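**Fruit in a shallow box: one layer or give up?**

**sedach_pantry** (3,613 posts)
My mother-in-law has opinions about how fruit lives on a dining table. Bowl, she says. I say box. A bowl buries whatever is at the bottom until it introduces itself by smell, usually in August. I've been on the box for 3 weeks and have lost one peach.
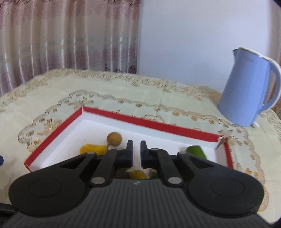 Red outside, white inside, low sides, and it sits on the good embroidered tablecloth, so I've been told to watch it. Does anybody line theirs?

**Rafsan Mridha**
Paper towel, changed when you remember. White lining shows every drip. My aunt would also like a word about fruit on embroidery.

**ustley_kate**
Disagree on the towel. It holds damp against the skin and you get a soft spot underneath. Leave the bottom bare and wipe it.

**Rafsan Mridha**
I've done it for 10 years, Kate.

**ustley_kate**
And how many soft spots?

**Sabina Munshi**
Bare, but keep the pieces apart. Also, one corner flap on that box is standing up. Tape it before it snags the cloth.

**sedach_pantry**
Tape is in the drawer with the 36 dead batteries. I may be some time.

**ustley_kate**
Get a bowl.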